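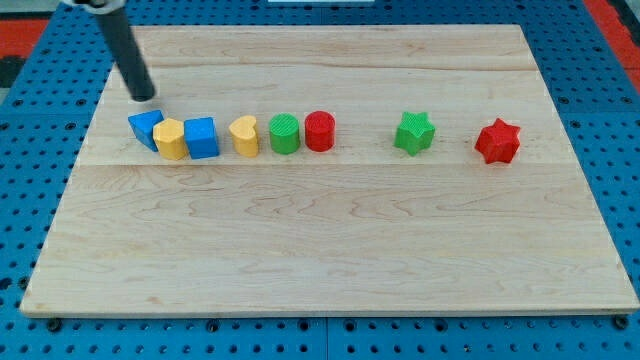
Why is the paper warm when it comes out of the copier, and is the ink hot too? A reader sent me that question in September, and I love it, so let's go!

First, a surprise. Most big office copiers don't have any ink in them. What they use is called toner, and it's a powder. It's super fine, finer than flour, and it's mostly tiny bits of plastic with color mixed in. If you spilled some on your sleeve you'd be sorry (brush it off outside and wash the shirt in cold water, because hot water can make it stick for good. I learned that one with my favorite yellow shirt).

So how does a powder turn into words on a page?

Have you ever rubbed a balloon on your hair and stuck it to a wall? That's static electricity, and a copier uses the same trick. Inside the machine there's a shiny roller called a drum. The copier gives the whole drum a static charge. Then it shines a light on it, and wherever the light lands, the charge changes. What's left on the drum is a picture made of static! You couldn't see it even if you stuck your nose right up to it (please don't).

Next comes the powder. Toner has a charge too, so it jumps onto the parts of the drum that pull on it and stays off the parts that don't. Now there's a powdery picture on the drum. A sheet of paper rolls by with an even stronger pull, and the powder hops from the drum to the paper.

At this point your copy is sort of finished and sort of not. If you could reach in and blow on it, whoosh, your whole spelling list would fly away.

This is the part my reader was asking about. The paper squeezes between two rollers called the fuser, and at least one of them is hot, hotter than boiling water. The plastic in the toner melts and gets pressed into the paper. Then it cools off really fast and goes hard again. The paper keeps some of the heat for a little while, and that's why it feels like toast when you pick it up.

The copier I use most is an old Jindico at the Serrano branch library. When it's been asleep, it takes almost 30 seconds to wake up, and a lot of that is just the fuser getting warm. I used to think it was being slow on purpose. Once it's ready, it's quick. I copied a 66-page packet on it for the Koro science fair and the stack was so cozy that I hugged it all the way to the car.

What about color? A color copier has black toner plus three more: cyan (a bright greeny blue), magenta (a pinky purple) and yellow. It lays them down as teeny dots, and your eyes mix the dots together. Yellow dots and cyan dots make green. If you have a magnifying glass, try it on a page from a color copier and look at somebody's face. Dots everywhere!

One more thing you can try at home, with a grown-up's OK. Sprinkle a little pepper on a plate. Rub a plastic comb on a wool sweater and hold it just over the pepper without touching. Some of it should leap up and stick to the comb. The comb is your drum and the pepper is your toner. It works best on a dry day, so if nothing happens, try again when the weather changes.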